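Setting Up a Side Table for a Cabinet and a Small Appliance

By Piroska Balogh
Updated 24/01/2021

A side table fills up fast. Once a small cabinet and a countertop appliance are on it, whatever is left has to do for plates, jars, and anything you put down on the way past. These steps are for a plain rectangular table that you work at from one long side, with a cabinet and an appliance that both open with a handle. It takes an afternoon if you have to move an outlet strip, less if you don't.

What you need

Tape measure
Painter's tape
Pencil
Damp cloth and a dry cloth
Felt pads, the stick-on kind
Small level
Two or three small blocks of scrap wood
The manual for your appliance

Step 1. Clear the table and wipe it

Take everything off, including things you plan to put back in the same spot. Wipe the top with the damp cloth, then dry it. Brown tops hide crumbs and rings well, so wipe the whole thing even if it looks clean.

Set the level down in both directions. If the table rocks, fix that first. Adjustable feet are easy. If yours has fixed legs, stick felt pads under the short one until it stops moving.

Step 2. Measure what is going on it

Measure the width and depth of the cabinet and the appliance. Then open each door all the way and measure again from the back of the piece to the outside edge of the open door. Write both numbers down. The second one is the one people forget.

My Lornonen cabinet is 17 inches deep with the door shut. I had marked out the table using that number alone and had to start over. Handles count too – a loop handle or a bar handle can stick out farther than you would guess, and it is the first thing your sleeve catches on.

Step 3. Check the clearances

Look in the appliance manual for the space it needs at the sides, back, and top. Use the manual's numbers and not somebody else's, mine included. If it says nothing should be stored on top, believe it.

If there is a warning sticker on the housing, leave it where it is and read it before you choose a spot. The same goes for the rating label. You don't have to display them, but you should be able to get to them without unplugging and dragging the whole thing out.

Step 4. Tape the outlines

Put painter's tape on the table where each piece will sit. Add a second line of tape for the open door. Stand in your usual spot and reach for each handle in the air. This feels silly but it works.

Things to look for:

The two open doors should not cross.
Your reach to one handle should not go over the other piece.
There should be one clear area big enough for a plate with room on both sides of it.

On a table that is 4 feet long, I put both pieces at one end. Nneka Ezeani, who built my table, prefers one at each end with the work area between. Hers looks better and gives you less room.

Step 5. Place the heavy pieces

Lift the cabinet into place, don't slide it. Felt pads go on the bottom at the corners. If the cabinet is empty it may tip forward when the door swings open, so put something heavy on the bottom shelf before you try the door.

Set the appliance down next. Leave it unplugged until you are done moving things. Run the cord along the edge of the table and keep it out of the clear area. If it has to cross, take it across at the back.

Scrap blocks are handy as spacers. Stand one between two pieces, push them up to it, and take it out again. You get the same gap front and back without measuring twice.

Step 6. Turn the handles toward the work area

Where you can, have the handles on the side nearest the clear part of the table. You put a dish down, open the door, and pick the dish up again without walking around anything. With both pieces at the right end, as below, that means handles on the left: a black one on the wooden cabinet, a white bar on the appliance. The round dish has its own place over on the left side.
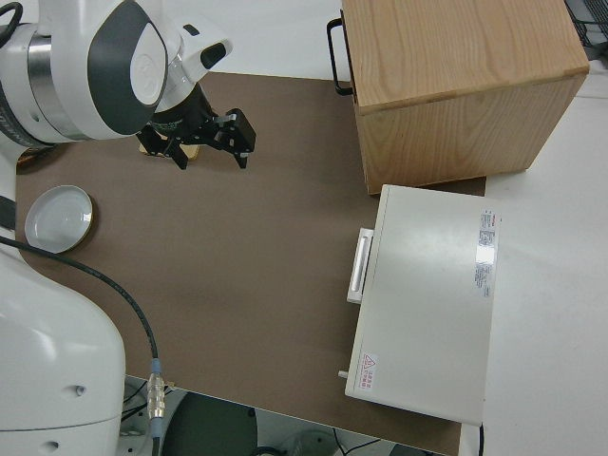

Step 7. Use it for a few days before you fix anything

Leave the tape down. Cook, put things away, and note what you have to move to reach something else. After that, peel the tape slowly and wipe off any residue.

If the cabinet creeps when you pull the door, swap the felt pads for rubber ones. Restberg makes thin clear ones that don't leave marks on mine. I would not screw a cabinet to a tabletop unless there are small children in the house.

If the doors still hit each other

Swap the two pieces before you buy anything. If that doesn't help, see whether the cabinet door can be rehung on the other side. On many small cabinets it can, though you will have old screw holes to fill. Match the filler to the lighter parts of the grain and sand along it.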